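Lurken hand-held gripper kit, built and used as a pair
Reviewed by Renji Hirose, 26th December

I bought two of the Lurken kits in September and put them together at Flomdale, the shared workshop where I rent a bench. They cost $154 each. You hold one in each hand and do a job with them, and what you record is used later to teach a robot arm the same job. My arm is still half built at home, so this review only covers the hand-held side.

What you get is a light gray shell, two padded fingers, a metal housing behind them, and a white rear panel for the marker. You supply your own computer and your own patience with the manual. Each unit has 21 screws in three lengths, and the bags aren't labeled. Sort them before you start. I put a long one where a medium one belonged and had to open the unit again to free the finger slide.

The first kit took me an evening and a half. The second took two hours. Mayu Honda helped with the cable routing on that one and found that the lead goes in much more easily before the rear panel is on. The manual has it the other way around.

Stick the markers down on a flat table. I did one in my lap and got a bubble near the corner, and tracking dropped out on that side until I replaced it. Spare sheets are included.

Boxes and cups on a bench went fine, and they didn't tell me much. Bathroom fittings are a better check on the fingers: smooth, round, and set close together.

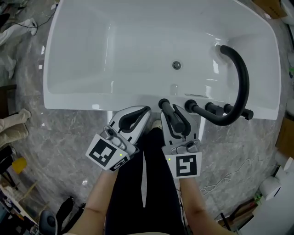 Right gripper open around the hand shower, left one just below the rim of the tub.

The pads are the best part of the kit. They have enough texture to hold a cylinder, and they open wide enough that I don't have to line up perfectly first. The shell is bulkier than I'd like when fixtures sit in a row. With a big spout in the middle you have to come at things from a steeper angle than your hand wants, and your elbows end up in odd places. Short knobs are harder than long handles. I still miss them now and then.

Weight is the other complaint. It sits toward the rear, and after 20 minutes my wrists were ready for a break. Kiyoshi Mizuno has larger hands than I do and didn't mind it. Sachiko Nomura did, and she stopped sooner than I had. 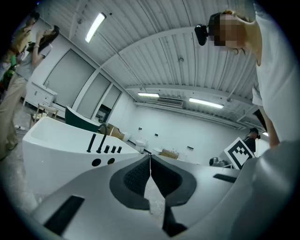

Cables need some thought too. Mine kept finding my feet until I ran them up and over one shoulder with a strap. A clip on the shell would fix this, and I have written to Lurken to suggest one. No answer yet.

The software is plain and does its job. It drops a session if the disk fills up, without a warning, so check your free space first. Export was slow on my old laptop and fine on the workshop machine.

Good: pads, opening width, spare markers, price.
Bad: screw bags, manual, rear weight, no cable clip.

4 out of 5. I would buy the pair again, and I'd ask for the screws to be labeled.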